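Threads > Innes > Bench cells > Stamping

April
Posted by Evander Kerr

1/13
Notes on the stamping cell after this month's service. One small arm, one parallel gripper, one ink station, one paper fixture. It prints a row of round stamps across the top of a sheet. Simple job, but most of the faults come from the ink and very few come from the arm.

2/13
Start with the stamps. Small self-coloured cylinders, rubber face on one end. The cell treats the colour of the body as the tool ID, so blue, pink and lavender each have an entry in the tool table. Colour of the body has nothing to do with the colour of the ink. We run purple only.

3/13
Before I touch any offsets I do a row by hand with the same pad and the same paper stock. If I can't get a clean face by hand, the arm won't either, and there is no point chasing Z for an afternoon.
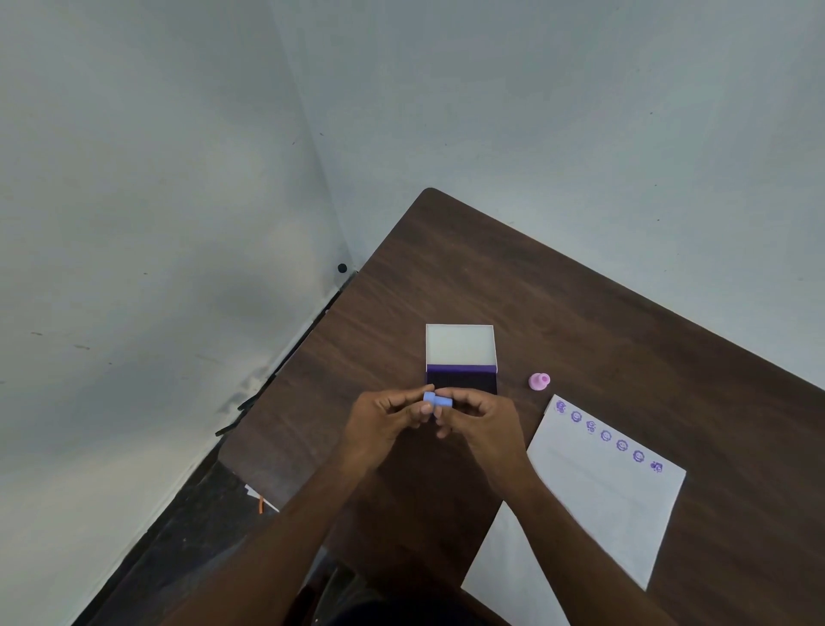
Check the rubber at this stage too. Dried ink in the recesses fills the fine lines first, so the face goes before the border does. Lint-free cloth, a little water, let it dry on its side. No solvent on these. Selvaraj Dewan tried it on an older set and the faces swelled.

4/13
What I look for in the hand row: smudge, doubling, fade. Smudge is usually sideways movement while the rubber is down. Doubling is a second contact after a partial lift. Fade is ink supply or uneven pressure. All three have a direct equivalent on the machine, and the fix is different for each.

5/13
Doubling on the arm was our worst fault. The retract move was blended into the traverse, so the tool started travelling before it was clear of the paper. Turned blending off for the first part of the lift. Straight up 2 mm, then blend. No doubles in the test sheets after that.

6/13
Smudge was the gripper. The finger pads had glazed and the stamp was rotating slightly under load. Swapped them for the softer Vatton pads and re-taught the grip closer to the rubber end. If you change pads, redo the tool length. I forgot once and drove the stamp into the fixture.

7/13
Fade takes longer to diagnose. A row that starts dark and gets paler to the right can be one inking stretched over too many impressions, or a fixture that is low at the right-hand end. Rotate the sheet and stamp it again. If the pale end stays on the right of the fixture, shim it. If it follows the stamping order, re-ink more often.

8/13
Hold-down matters more than I expected when I took the cell over. By hand you spread your fingers just below the row and the paper stays flat. The fixture has to do the same thing, so the clamp bar now sits directly under the print line. It used to be at the bottom of the sheet, which let the top margin lift with the rubber.

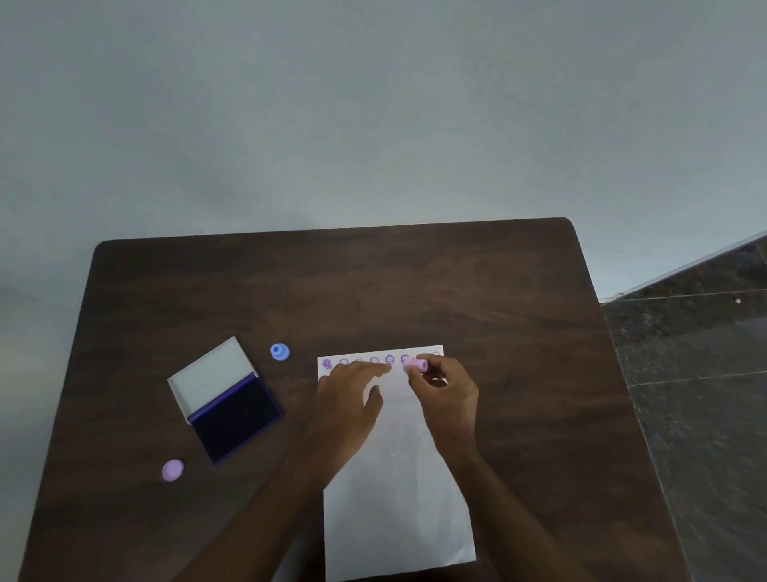 9/13
Paper. Creased sheets go in the reject tray. A crease well below the print line can still hold the top edge off the plate once the bar comes down. Freya Furnival asked whether we could run vacuum instead. We could, but the plate would need drilling and the bar works.

10/13
Ink station. The pad case has a hinged lid, and the lid has to be fully back before the cycle starts. A half-open lid sits right in the approach path. Approach height is 81 mm, which clears it when it stands upright. I still added a lid check to the start conditions after Catherine Geddes found a scuff on the gripper body.

11/13
Don't ink in the same spot every time. The program steps across the pad in a small grid, and the grid index survives a power cycle. Before that change we were wearing a dry patch in the middle while the edges stayed saturated. Pad gets flipped or replaced at 56 sheets — fixed interval, no judgement calls. Close the lid whenever the cell is idle. An open pad skins over and the first row of the morning is useless.

12/13
Service list as it stands, taped inside the Stutis cabinet door:
- clean rubber faces
- wipe finger pads, check for glaze
- hand row, same pad and stock
- confirm tool length for each body colour
- check plate level at both ends
- lid check, forced open and forced shut
- one test row, compare against the hand row
Sławomir Szewczyk wants the plate level moved to the top. Fair enough, it will go there at the next revision.

13/13
Still open: the tool table picks pink when it should pick lavender under the overhead light. The two bodies are close in hue and the Kesier sensor doesn't have much margin between them. For now the rack position overrides the colour reading and the sensor only raises a warning. If anyone has run the same sensor with a hood fitted, send me your threshold settings.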